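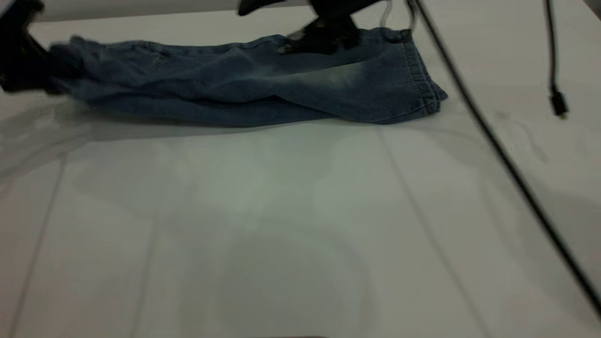 How do you fold denim so it stays folded? Fold it lengthwise first, smooth it out with your palms, then bring the hem up toward the waist and stop before you get to the bulky part.

I got that in the first minute of my visit to the back room at Neltgate, the secondhand kids' and teens' clothing shop on Sedgwick Street, and I could have gone home right then with a better dresser. But I'd promised myself a whole afternoon there, and the woman who runs the folding side of things had made coffee, so I stayed (she asked me to leave her name out, and I said fine).

She has been sorting denim since the shop was a rack in a church hallway. Last March they took in 1475 pieces, and she says most of them came in balled up at the bottom of a bag. "People fold a sweater like it's made of glass," she told me, "and then they wad up their jeans!"

I asked if it matters all that much. Denim is tough, right?

"It's tough, but it remembers," she said. "Leave a hard crease in the same spot for a year and you'll get a pale line there. I can't wash that out for you."

Then we got onto waistbands, and I have to tell you, she has opinions about waistbands. A regular one with a button and a zipper lies down more or less when you ask it to. An elastic one won't. It springs back and pulls the top of the shorts narrower than the legs, so the whole thing wants to be a triangle. Her answer is to quit fighting it. "Let the waist be as small as it wants," she said. "Line up the legs and forget the top. The legs are what you're folding."

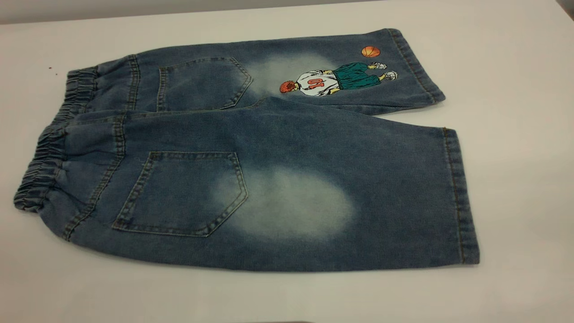 Akutura, the laundry two doors down that does the shop's washing, sees it the other way around: get the waist flat before anything else and the legs will follow. I passed this along and got a long sigh over the coffee cup.

"They have a steam press," she said. "Sure, the waist goes flat for them. At home you've got your hands and a bed."

So who's right? I went home and tried both on my son's shorts, and I'm with her. The waist-first way took me three tries and came out lumpy anyway. Sorry, Akutura! You did get the grass stains out of his good pair, so we're still friends.

We talked a lot about storage too. The shop keeps its shorts upright in fabric bins from Ilance, packed like files in a drawer, and she runs them 2 layers deep on the tall shelves. I said I'd always stacked mine. She asked how often I wear the pair on the bottom of the stack, and, well, never. 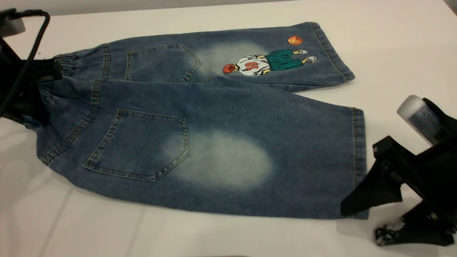
My own big question was which side should face out. I'd always folded with the back pockets inside, and at the shop they do it the other way, with the pockets showing, so you can tell one pair from the next without pulling everything out. Kids' shorts are easier still if there's a picture on them. An embroidered basketball player down near the hem of one leg is a gift, she says, as long as you fold so he ends up on the outside. Do it wrong and he spends the season hidden, and somebody tells you they have nothing to wear.

I asked about embroidery and heat, because I've scorched a patch or two in my day. "Inside out, low, and put a towel between," she said. "And don't iron the elastic. Please write that down."

I wrote it down.

Before I left she had me fold a pair while she watched, which was scarier than my driving test. Lengthwise, one leg over the other, palms from the waist to the hem. She reached over and moved my hem a half inch. Then she handed me another pair.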